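Bit-na Do wants me to believe that wallpaper sells fruit bowls. She has been choosing surfaces and backdrops for Lurnum, the tableware label, since October, and her current favorite is a pink leopard print.

"People told me it would fight with everything," she says. "I wanted a fight."

I ask whether anyone eats breakfast in front of pink leopard spots. She says that isn't the point, and I'm still not sure what the point is. 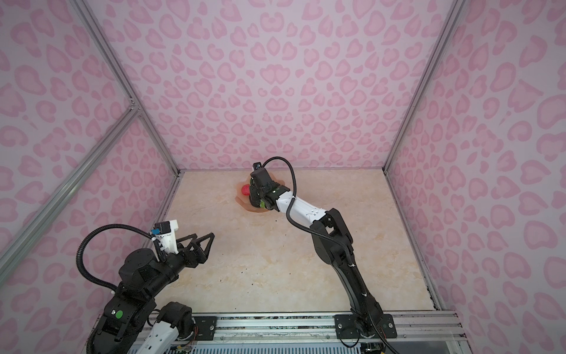
The paper came from Follbridge at $320, which strikes me as a lot for walls this small. She had looked at a plain gray from Drostar first. "It looked like a dentist's," she says. I like my dentist's, and tell her so.

We move on to the surface underneath, a pale beige with marble veining.

"Marble is calm. You need one calm thing."

Is it a calm thing, or a cheap way to look expensive? She laughs and says it can be both.
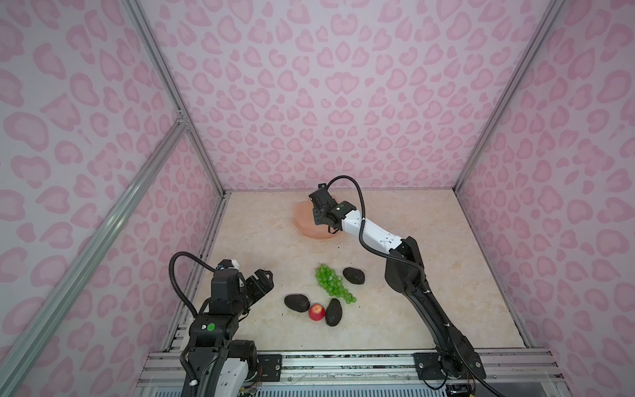
Fruit is where we really disagree. Do picks hers for color and says she hardly thinks about taste. I find that hard to admire in someone who sells dishes for food. Still, the green grapes beside those nearly black avocados do stand out against the beige, and I doubt a bunch of red ones would have done as much. "So you agree with me," she says. I agree about the grapes. 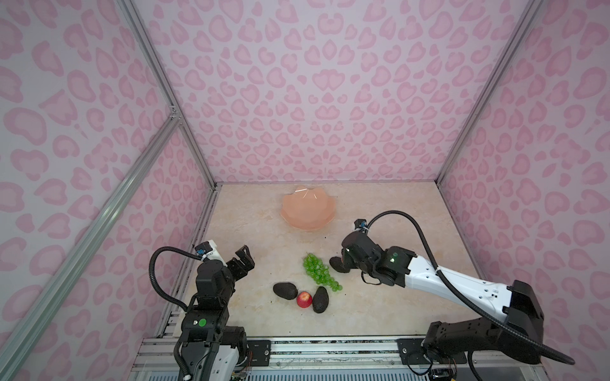
The bowl, with its petal-like rim, and the fruit on the marbled top.

Her last claim is that a bowl should look good with nothing in it. "It's empty most of its life." Mine has had keys in it for years.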